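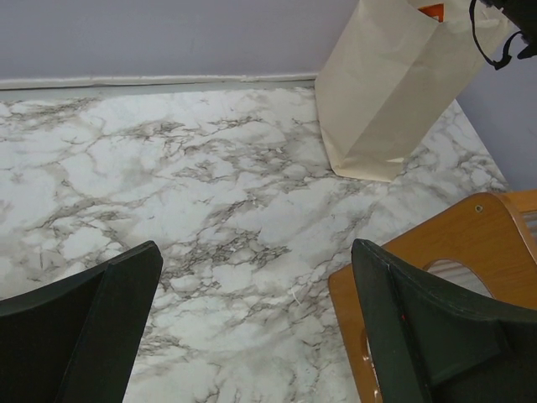

How to Get a Room Ready for Paint When the Walls Have Seen Better Days

I put off painting our back hallway for most of two winters, and I want to save you from doing the same. The painting was the easy bit! What scared me was the prep, mostly the patching and the long business of dealing with the line where the wall meets the floor, and once I finally sat down and learned how to do it properly (well, properly enough for a hallway) the whole job took me a long weekend and a couple of evenings. So make yourself a cup of something and let's go through it slowly, in the order I wish I'd done it the first time.

What you'll need

A bucket, a sponge and a second sponge for rinsing
Mild dish soap
A flexible putty knife and a wider one for skimming
Lightweight filler
Sandpaper in 120 and 220 grit, plus a sanding block
Paintable caulk and a caulk gun
Painter's tape
A utility knife with a fresh blade
A canvas drop cloth
Primer, and your paint

I used Getum filler because it was what the little hardware store had on the shelf, and I liked it very much. It goes on like cake frosting and doesn't sag. The caulk was from Wotex. Any decent paintable caulk will do the same work, but please do read the tube and check for the word "paintable," as plain silicone will shrug your paint right off and you'll be scraping it out again by Thursday.

Step 1. Clear the room and wash the walls

Take everything out that will come out, and pull the rest to the middle and cover it. Take off the switch plates too, and put the screws in an envelope or tape them to the back of the plate. I have lost more of those tiny screws than I care to admit.

Then wash. Start at the bottom and work up, so that any dirty drips run over wall you've already cleaned and don't leave those stubborn streaks. Warm water with a small squirt of dish soap is plenty for most rooms. Kitchens will want something stronger. Go over it all again with clean water and let it dry overnight if you can stand to wait.

Step 2. Find the dents

Turn off the overhead light and hold a lamp flat against the wall, so the light rakes across it. Every dent, nail pop and old roller ridge will show up as a shadow. Mark each one lightly with a pencil. It's a bit disheartening, and you will find far more than you expected, but a good half of them take one swipe of filler and no thought at all.

Step 3. Fill and sand

Press the filler into the hole with the small knife, then pull the knife across at a low angle to leave it just slightly proud of the wall. It shrinks a little as it dries. For anything deeper than a pencil eraser, do it in 2 thin coats and let the first one dry all the way through before you add the second. Thick filler looks dry on top long before it is.

Sand with the 120 first and finish with the 220. Wrap the paper around a block, as fingers follow the bumps and a block knocks them down. Wear a mask and open a window. Wipe the dust off with a barely damp cloth and then run your palm over the patch with your eyes closed. Your hand is a much better judge than your eye here.

Step 4. See to the baseboards

Old baseboards wander. They bow away from the wall between nails, especially the thinner kinds, and the gap along the top catches dust and makes even a beautiful paint job look tired. Press along the length with your thumb. Where it gives, it can usually be coaxed back with a finishing nail into a stud, or with a few dabs of construction adhesive and something heavy leaned against it overnight. (A stack of cookbooks did it for me.)

If there's an old bead of caulk that has cracked, score along both edges with the utility knife and peel it out. Don't be tempted to go over the top of it. Vacuum the gap, then run your new bead.

For a tidy bead, cut the tip of the tube small, smaller than you think, and keep the gun moving at an even pace. Do an arm's length at a time, then smooth it with a damp finger in one long stroke. Keep a wet rag over your shoulder. A gap wider than a quarter inch needs foam backer rod pushed in first, otherwise the caulk sinks and splits.

Step 5. Protect the floor

A canvas drop cloth is worth the money. Plastic slides around underfoot, and paint sits on it in wet puddles just waiting for your sock. Tape the edge of the cloth down along the base of the wall, and run a separate strip of painter's tape on the floor right up against the baseboard, pressing the edge down firmly with the putty knife.

On tile or stone, wipe the floor where the tape will go and let it dry first. Tape won't hold on dust.

Step 6. Prime

Bare filler drinks up paint and leaves dull spots, so every patch needs primer. If you have only a few, you can spot prime with a small brush and feather out the edges. If you've patched as enthusiastically as I did, or if you're going from a dark color to a light one, prime the whole wall. My gallon of Prarketton primer claimed 400 square feet on the label and I got a fair bit less, as old walls are thirsty.

Let it dry as long as the can says. Then bring the lamp back and look again. You'll spot a few places you missed, I promise, and this is the very best moment to fix them.

Step 7. Paint

Cut in the corners and edges with an angled brush, one wall at a time, and roll that wall while the edge is still wet. I chose Alcaraz in an eggshell finish, which wipes down nicely where people brush past with bags and coats. Two coats, with a good night's sleep in between.

Pull the tape while the last coat is still a little soft, slowly, back on itself at an angle. If it starts to lift the paint, stop and run the utility knife lightly along the seam before you carry on.

Put the switch plates back on the next day, and save a little jar of leftover paint with the room and color written on the lid.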